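Imprimir | Enviar por e-mail
Pesquisar no site: digite aqui

Cesto Liminora - Guia de uso, secção 2: cabides

Antes de começar: cesto vazio, fundo para baixo, em cima de mesa firme. Serve para cabides de plástico finos. Os de madeira vão na secção seguinte.
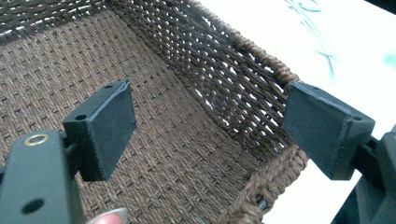
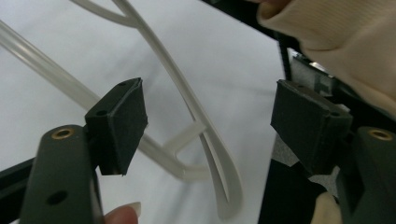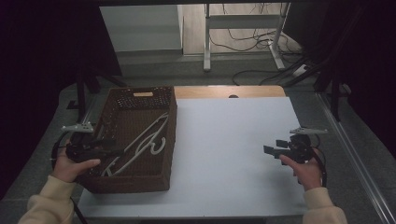

1. Sacudir o cesto, passar pano seco no fundo entrançado.
2. Separar os cabides um a um. Ganchos todos para o mesmo lado - senão prendem na trama.
3. Deitar o primeiro na diagonal, de canto a canto.
4. Os seguintes por cima, sem forçar. Máximo 9 por cesto.
5. Levantar sempre com as duas mãos.

Nota: fio solto no rebordo corta-se com tesoura, nunca puxar.

CUIDADO: não molhar. Se apanhar água, secar à sombra cerca de 20 horas antes de voltar a econher.

Cabides partidos ficam de fora, as pontas estragam o entrançado.

Peças e trocas: Mernent, loja de Priltberg, fecha à sexta.

© Mernent | Contacto | Voltar ao topo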